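Ticket 541 — front camera comparison, low mount, outdoor route
Status: open
Component: camera / controller link
Opened in April

Problem as reported: Gekent camera drops out or smears when the rover is running on the concrete road. Fine on the bench. Asked to try the Usidard unit on the same bracket and say which one we keep.

Setup
Rover with the Nikolaidis controller, stock firmware, no patches.
Both cameras on the low front bracket, one at a time. Same cable for both (this matters, see further down).
Auto exposure on unless noted.
Overcast, flat white sky. Bad for exposure, good for the test.

10:10
Started on the open stretch beside the concrete blocks. Wanted cracks and seams in the picture so there's something to judge sharpness on.

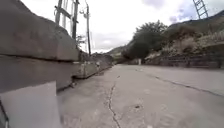 Road stretch with the block wall on the left. Note the crack down the middle, used for the sharpness check.

Gekent first. Parked, the crack is clear enough to trace. Driving, the bottom third of the picture goes soft, far end of the road holds up ok. Looks like plain motion blur, shutter too slow. Log says auto exposure keeps hunting when the sky takes up a lot of the view.

Fixed the exposure by hand at 3 ms. Blur better, hillside side too dark for the edge finder. Put it back to auto.

10:35
First dropout. 67 frames missing in one go, controller reports "link reset" and carries on as if nothing happend. No warning on the tablet. That needs its own ticket, will file.

Things tried for the dropout:
— reseated plug at the camera end. No change.
— reseated plug at the controller end. Gone for a few minutes, then back.
— lowered the bitrate. Fewer resets but the picture gets mushy up close, stone and pavement texture just melts.
— power cycled the controller. No change.

10:50
Moved down to the part between the retaining walls. Straight run toward the bridge, good for checking whether the lane estimate stays centered.

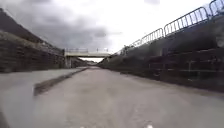 Swapped in the Usidard before this run. Lane estimate held all the way with walls both sides, no wobble I could see on the plot. Exposure settles faster too. Colors are a bit cold, don't care, we don't use color for anything here.

Then got a link reset with the Usidard as well. So it's not the Gekent, or not only. Same cable, same port. Should have brought a second cable, my fault.

Borrowed the one off the rear camera. 200 seconds of driving, no resets. Put the old cable back, reset almost at once. Wiggling it near the strain relief does it every time. Cable is bad. Tagged it with red tape, please don't put it back in the bin with the good ones.

11:20
With the good cable, ran both cameras again toward the bridge. Main question now was the dark opening under the deck and how each one copes going from bright sky to shade. 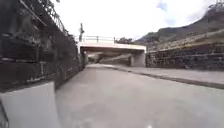 Gekent: auto exposure lags going into the shade, picks up late, edge finder loses the curb on the right for a moment. Usidard: same dip but shorter, curb never lost.

Also the Usidard sits lower and wider on the bracket so the body panel takes up a good chunk of the bottom left. Need a mask in the Nikolaidis config or the obstacle check will trip on our own shell. Mask file from the Clillero build might fit, haven't tried. Otherwise shift the bracket right and redo calibration, which I'd like to avoid.

Findings so far
Dropouts: bad cable, not the cameras.
Blur up close: both have it at speed, Gekent worse. Lower bitrate makes it worse again, leave it at default.
Exposure: Usidard better, mostly under the bridge.
Mounting: Gekent easier.

Recomendation: keep the Usidard, put the Gekent on the rear where speed doesn't matter much.

Still to do
New cable, order two.
Separate ticket for the silent link reset.
Body mask, then rerun the bridge section with obstacle check on.
Try a run in real sun, all of this was under cloud.

Leaving open until the mask is in.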